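Home | Rugs | Runners | Glossary | Contact

Stair runner

A stair runner is a long, narrow strip of carpet that goes up the middle of a staircase and leaves a bit of bare tread showing on each side. I've been writing these glossary pages for Trokutwood since February, and this is the one I was looking forward to most!

Runners are sold by length, and the width you want depends on your stairs. Ours at home are narrow, so I left 5 cm bare either side -- my sister thinks it looks mean, but I like it. Flatweaves such as the Wodent bend neatly over the nosing (the front lip of the step). Thick pile can gape there and show its backing. 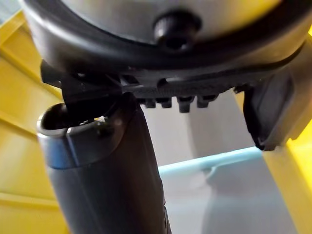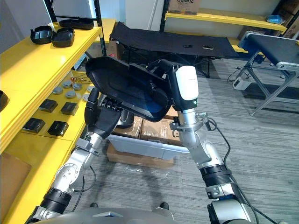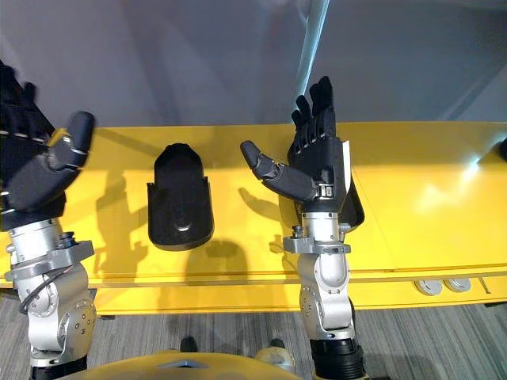

Black parts in all three views, with the yellow table in the last.

There are two usual ways of fitting one. In a waterfall fitting the carpet drops straight from the nosing to the back of the tread below; in a Hollywood fitting it's tucked in tight under each nosing, which uses up more carpet. I wanted Hollywood and ended up 43 cm short, so do measure twice (and add the landing!).

Stair rods were once what held the whole thing in place. Most people now use grippers or staples, and rods like the Kamath are mainly for show. I still love them, brass especially.

See also: Cludoris border, underlay, whipped edge.

Page updated March 2021

Share 5 | Comments 4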